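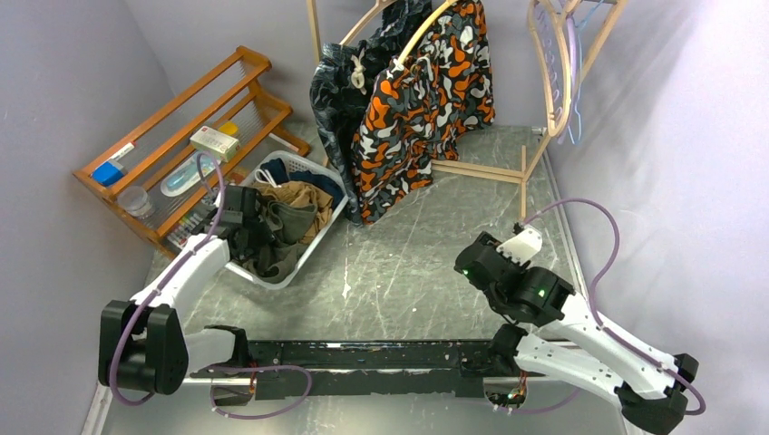 ## 4. Setting up a campaign game

This section covers the first session of a linked campaign for two to four players. If you only want a single battle, use the quick start in section 2 and skip ahead to section 6.

You will need the campaign map, the Torkent and Hurkari force lists, one roster sheet per player, the event deck and the supply tokens. Dice and tape measures are the same as for a normal game.

### 4.1 Choosing forces

1. Each player picks a force list. Two players may use the same list, but they must paint or mark their bases so the units can be told apart.
2. Spend up to 100 points on your starting force. Points you don't spend are lost.
3. Buy one commander before anything else. The commander's cost comes out of your total.
4. Write each unit on the roster sheet with its full name, point cost and starting strength. Leave the "Losses" column blank.
5. Swap rosters with another player and check the math.

> **Note:** Allied units from the Forkatum supplement cost the same in a campaign as they do in a single battle. You may take one allied unit at the start and a second after your first win.

### 4.2 Laying out the map

1. Unfold the campaign map with the river running left to right.
2. Shuffle the 27 event cards and place the deck face down on the marked box. The three cards with a black border are for solo play and should already be out.
3. Roll one die each. The highest roller picks a home region first, then play goes clockwise. Home regions can't touch each other.
4. Put a depot marker in your home region and place four supply tokens on it.
5. Place the turn marker on February. The campaign runs until the marker reaches the end of the track or one player holds five regions.

**Caution:** Don't force the map flat along the center fold. The fold is stiff on new copies and the print can crack. Leave it under a few heavy books overnight.

### 4.3 Fighting the first battle

1. The player with the fewest supply tokens chooses who attacks. If tied, roll for it.
2. The attacker names a region next to one they already hold and moves one supply token into it.
3. Set up the table using the terrain chart for that region. River regions always use the bridge piece.
4. Play the battle with the normal rules, but stop when one side has lost half its units.
5. Units removed in play are not always gone for good. Roll for each one on the recovery table (page 25) and update the roster.

> **Note:** A commander who fails a recovery roll misses the next battle and then returns at full strength. Use the deputy rules in the meantime.

### 4.4 Between sessions

Store each player's tokens and roster in a separate bag, and write the current month on the bag - it saves a lot of arguing later. Figures with long spears or banner poles should go in foam, with the points facing up.

If a player drops out, their regions become neutral and keep their depots. A new player may take over one of them with a fresh force.

Campaign rules by Svenja Ruchti. Map and event cards by Bianca Văduva. The Eberhard solo campaign uses a different setup, given in section 9.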